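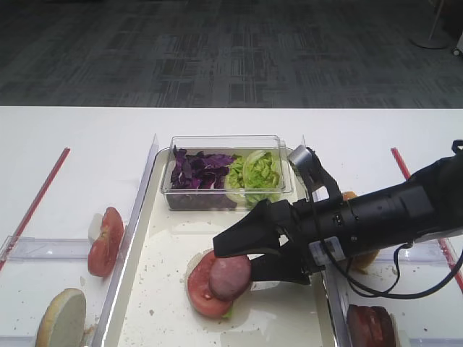 by Ewurabena Nyarko

Lettuce, tomato, ham! Elikem sang it under his breath the whole way across Plosgate, and by the time he reached the lunch counter he had a tune for it and a second verse about purple cabbage.

"You're early," said Ayuba.

"I'm hungry!"

There were 200 sandwiches to get through before noon, and Elikem loved every one of them - the bright red of the tomatoes, the crumbs getting everywhere, the round buns waiting for their turn. His grandmother had built hers upside down (cabbage on the very top, spilling out the sides) and he had never met a better one.

"Cabbage last," he said.

"Cabbage never," said Ayuba, who was from Skallamville, where they liked things plain.

Elikem grinned, piled on a great purple handful and pushed the sandwich across to him. Ayuba sighed and took a bite. Then he took another, a much bigger one, and reached for the cabbage himself.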